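Search this site Go

Robotics Project Module: Handout 6
Table work with the hand-held gripper
Module tutor: Daranee Noiphan

By the end of October each group needs 36 usable recordings on the Zedari task list. Astley group starts with the small balls, Khunthong group with the pens. Swap at the halfway point.

Open the fingers fully before you approach an object. Keep the wrist level and move slowly. Close on the object, lift, pause, set down.

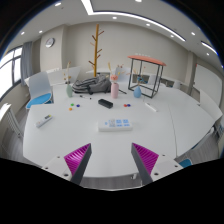

Fig. 1. Fingers open at the near edge of the table, balls and pen-like items further back.

Leave the vases standing where they are. Balls that touch each other count as a harder case, so mark them T on the log sheet. If a ball rolls off, stop the recording and start again.

Save files to the Noderier folder under your group name. The shared set stands at 2,382 recordings. Log sheets go in the tray by 4 pm.

Reading for next time: chapter 6, up to the section on grip force.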